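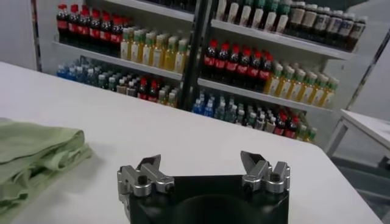
Two-finger gripper at the worktable, drinks shelving behind.

Call for participants: safe practice for robots in shops and stockrooms

Grabner is looking for people to help test a draft code of practice for robot arms that handle goods near staff. The sessions are held at our Stamport site and are open to anyone aged 18 or over who has worked in a shop, warehouse or canteen. You do not need to know anything about robots.

What you will do

You will read part of the draft, which has 73 rules, and then carry out ordinary jobs beside a working arm: filling shelves, folding cloths, clearing a table. Afterwards we will ask which rules were clear, which you forgot and which got in your way. The sections under test cover keeping hands away from open fingers, who may restart an arm after a stop, and where stock may be put down while the arm is moving.

A supervisor is present throughout and you can stop at any time. Please wear flat closed shoes and tie back long hair. Lanyards and loose scarves must be left in the lockers.

Time and payment

Each session lasts 79 minutes, including a 15 minute safety briefing. You will be paid in full if you attend the briefing, even if you then decide not to go on. Travel within Fermont and Stamport is refunded on production of a ticket.

How to apply

Ask for form 610 at the Stamport reception desk and return it by Fri 20 May. Current Grabner staff cannot take part.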